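Leave the mugs alone until morning

There is a rule in many shared offices that every mug must be washed the moment it is empty. I think it is a poor rule. At Skilance in Ludcombe we dropped it last July, and I would not go back.
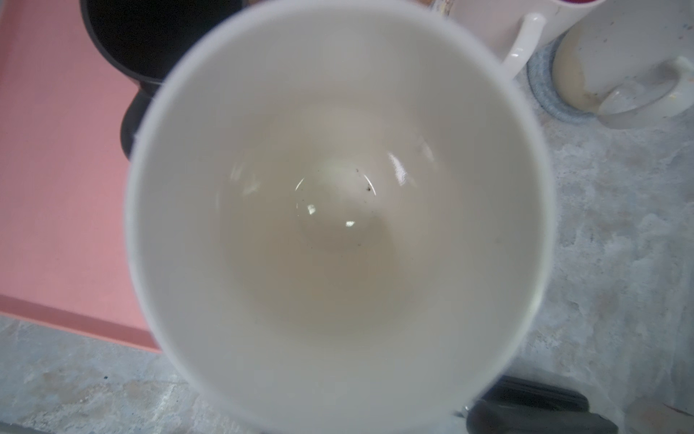 Washing one mug at a time wastes hot water, and people do it badly. A quick rinse leaves plenty behind. A white mug at least tells you the truth, with its brownish film at the bottom and a few dark specks beside it. A black one hides all that, and I would stop buying them. My colleagues disagree.

What works is a tray. Used mugs go on it, and one person takes the lot to the sink. It takes about 10 minutes.

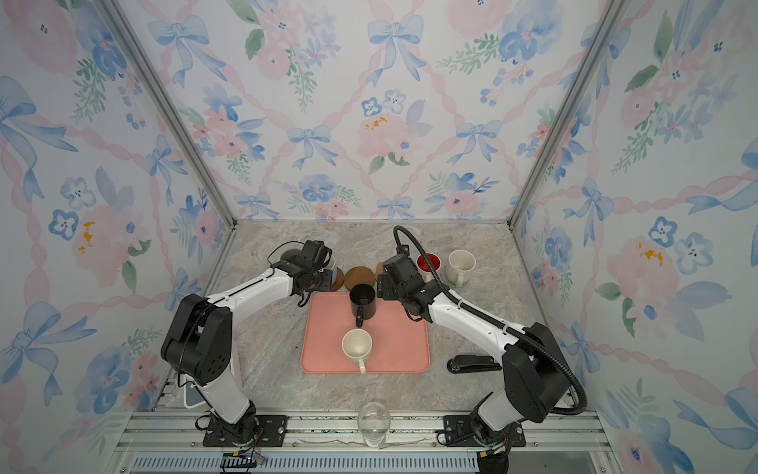
The pink tray with two mugs on it, and the coasters behind.

Coasters should stay where they are. They mark a place for a mug that is still in use, and the tray is for the rest.

Wumpini Gbeho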